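Flirbridge Household Packaging Recovery Study
Interim Progress Report, Second Reporting Period

1. Status

Work is on schedule in three of the four work packages. Work package 3 (wash trials) is behind schedule by one month, for reasons given in section 4. Spending is within the approved budget. No change to the total grant is requested.

The study measures how much colored plastic packaging from Flirbridge households reaches the sorting plant at Barreto in a form that can be sold to a reprocessor. Clear and natural plastics are covered by the existing county contract and are outside the scope.

2. Household collection

Recruitment closed in March with 485 households enrolled. Of these, 394 returned at least one full bag in the period and are counted as active. The remainder have been sent one reminder and will be dropped from the analysis if no bag is received before the next collection round.

Participation is lowest in the apartment blocks on the east side, where bags have to be carried down to a shared storage area. We have moved the pickup in those blocks from 6 a.m. to 9 a.m. at the request of the building managers. The effect on participation will be reported next period.

Bags are weighed on arrival and again after non-target material has been removed. The most common non-target items are film, foil lids and black food trays. Black trays are recorded separately, as the optical sorter at Barreto does not detect them.

3. Sorting and classification

The classification sheet was revised early in the period. The first version had a single category for colored bottles and did not separate the body from the closure. This matters for resale value. A colored body with a clear cap is normally two different plastics, and the cap may or may not be removed by the household before disposal. The revised sheet records body color, closure type, closure color, and whether a label is present.

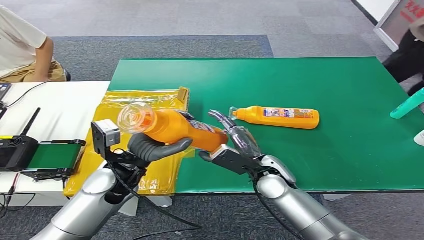

Prepared by Elias Khoury, Study Lead
Flirbridge Household Packaging Recovery Study

Under the revised sheet, orange bottles with clear flip-top closures are entered as body O, closure C-F. Labels are entered as partial or full coverage. Small printed labels count as partial and do not affect the grade. Full sleeves lower the grade by one step, because the sorter reads the sleeve and not the bottle.

All bags received before the revision have been reclassified from retained samples, with the exception of 19 bags that had already been released to the plant. These are included in the weight totals but left out of the closure analysis. The gap is small and falls evenly across the collection areas.

4. Wash trials

The wash trials are being run on the pilot line operated by Lellus. The line was down for 21 working days after a failure of the main drain pump. The replacement pump has been fitted and the line has passed its restart checks. We have used the downtime to finish the bench tests on label adhesive.

Bench results so far show that water-based adhesives release fully in the standard warm wash. Two of the solvent-based adhesives leave a residue that carries through to the dried flake. A longer wash removes most of it at a higher energy cost. The cost figures are being checked and are not included in this report.

5. Resale value

Parketti has supplied a price schedule for mixed-color flake and for single-color flake in three grades. The schedule is confidential and has been sent to the program office separately. On current weights, only orange, blue and green would reach the minimum lot size for single-color sale within one quarter. White is excluded from the comparison pending a decision on whether it belongs with natural material under the county contract.

6. Next period

Two further collection rounds are planned. Wash trials will resume on the retained orange and blue fractions, followed by green. The draft method note will be circulated to Barreto and Lellus for comment before it is submitted.

One decision is needed from the program office: whether the end date for work package 3 may be moved back by one month. The final report date would stay as it is.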